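Gripper drift on the Brovcombe two-arm cell: what we found 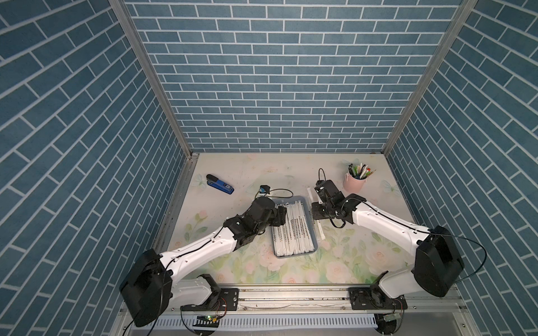 A reader at the Raneck site wrote in after the last issue to say that their left arm had started closing early as well, and that re-homing it had cured the trouble for a single shift and no longer. Two other sites have reported much the same. The findings from Brovcombe are set out below so that others can check their own cells before the next long run.

The fault first showed in October during the straw-sorting task, in which both arms work over the grey tray and move individually wrapped straws one at a time. At the start of a run the left gripper closed at the commanded width. By cycle 551 it was closing short of the straw, and at cycle 599 it pinched the wrapper of a neighbouring straw and lifted two together. The controller logged no error. Position feedback from the gripper agreed with the command throughout, and for that reason the fault was put down to the vision side for the first two weeks.

Vision was ruled out by running the arm blind to a fixed point with a steel gauge pin. The jaws still closed off-centre after a long run, and the offset grew with the number of cycles. A cold restart brought it back to zero.

The cause was the small clamp that holds the gripper motor to the wrist. Its two screws had backed out by less than a turn. The motor body was able to rotate slightly under load, and as the encoder sits on the motor side it had no means of seeing the movement. Re-homing drove the jaws to the end stop and took up the slack, so the gripper looked healthy until the clamp worked round again.

A second matter came out of the same inspection and is the more serious of the two. The cable to the right gripper had been left with enough free length to reach the jaws when the wrist was folded back. On one run it was caught between the upper link and the wrist housing. The arm stopped on overcurrent, as it should, but only after the outer sheath had been cut. No conductor was exposed. The supply was isolated and the cable replaced the same afternoon.

Witbridge has now issued the following changes for all two-arm cells running Raju control software:

Clamp screws to be refitted with medium-strength thread lock and marked with a paint line across head and housing.
Paint lines to be checked every 800 cycles, with the arm powered down.
Gripper centring to be tested against the gauge pin at the start and end of each run, and both readings entered in the log.
Gripper cables to be tied at the wrist and at mid-link, then moved by hand through the full range before power is applied.
Overcurrent limit on the wrist joint to be lowered to 900 mA.

The lower limit will cause some false stops when the arm moves quickly with the wrist folded. These should be logged and cleared in the normal way – the limit is not to be raised on site.

Since the refit, the Brovcombe cell has completed three full runs with no measurable offset at the left gripper. The right arm has not stopped on overcurrent in that time. Sites that have seen early closing should send their gauge pin readings to Witbridge along with the run log, including any runs that were abandoned.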